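Arm in a shared workshop: hand lags behind the arm, then jumps. Power or settings?

Dumisani Swanepoel
Hello all, long-time reader and first-time poster, so please be gentle. A few of us at the Trindade workshop have been putting a four-fingered hand on the end of our white arm since July. We call the whole thing Tilo, and it has swallowed most of my evenings. The arm runs from its own controller box with a pendant on top, and that side is lovely and smooth. The hand has its own little supply and talks to the computer over a long cable that shares the table with everything else.

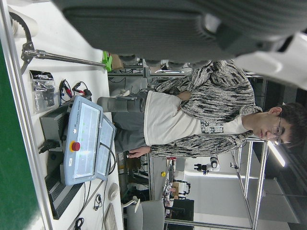 My trouble is this. If I ask for a slow grasp, the fingers sit still for a moment, then all close at once with a snap. It happens far more when the arm is moving at the same time. I have the hand loop set to send a new position every 200 milliseconds, and the speed limit in the script is 3000, which I copied from somebody else's build and never questioned. I've swapped the cable and tightened the wrist mount, and I even tried it on a Monday morning when nobody else was on the mains. Same thing! Is it starving for power, or have I set something daft?

Luana Bezerra
What a nice project, and I feel for you, as I spent most of a winter on nearly the same fault. I'd look at your loop first. With 200 milliseconds between commands the hand gets a big step each time, and with a limit of 3000 it will rush to each one and then wait, so you get exactly the snap you describe. Try sending every 20 and bringing the limit right down, then creep back up until you like the feel of it.

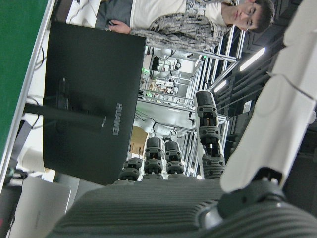
Move one finger at a time while you do this, starting with the shortest, and keep the arm parked. If one finger is smooth alone and they only snap together, then I'd put a meter on the hand's supply and watch it as they close - mine sagged badly and a thicker pair of wires cured it. Do keep the hand's cable away from the arm's power lead as well, even if it means a messy loop over the back of the table. And have somebody within reach of the stop button, please. I pinched a thumb quite badly once and felt very silly explaining it at home.

Rumell
had this with the clovano driver board, line 514 in the default config turns smoothing off. set it to 1 and restart. no idea if yours is the same board

Dumisani Swanepoel
Thank you both so much. It isn't a Clovano board, sadly, but the shorter interval has made a big difference already and three of the fingers now close like a dream. The longest one still hangs back a bit when the arm swings, so I'm borrowing a meter and will post the readings once I have them.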